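28 Jan 2022
Flundale bench, hand-held gripper, pouch task

A good long morning on the pouch, and I want to get it all down before I forget which session was which. Seul-gi and I took turns holding the gripper, with Mi-kyung checking the recordings as they landed, and we came away with 80 new demonstrations. That brings the set to 344, which pleases me no end after the trouble we had earlier in January!

Starting positions
Ju-won's complaint about the last batch was a fair one: we always began with the fingers practically on top of the pouch, so the model never learnt to go looking for it. Today we began further back, fingers wide open, and put the pouch somewhere different each time – far corners included, even where the top of whatever is in it goes out of view. I was a bit nervous about those, but Mi-kyung says to keep them in and I'm inclined to trust her.
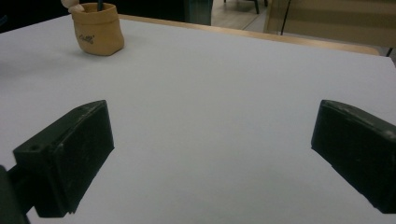

Pads
Both finger pads are scuffed and dusty along the top rims. Dong-hyun would like them wiped before each session, and I've written that on the card by the door. I'd leave the scratches alone for now, as the grip feels no different to me (Seul-gi thinks otherwise, so do ask her).

Still to do
Another 60 from the right-hand side of the table, slower on the approach please. Eun-ji to start the training run on the Ko machine once those are in. Tell Ju-won the old close-up starts are still in the folder – I haven't deleted any.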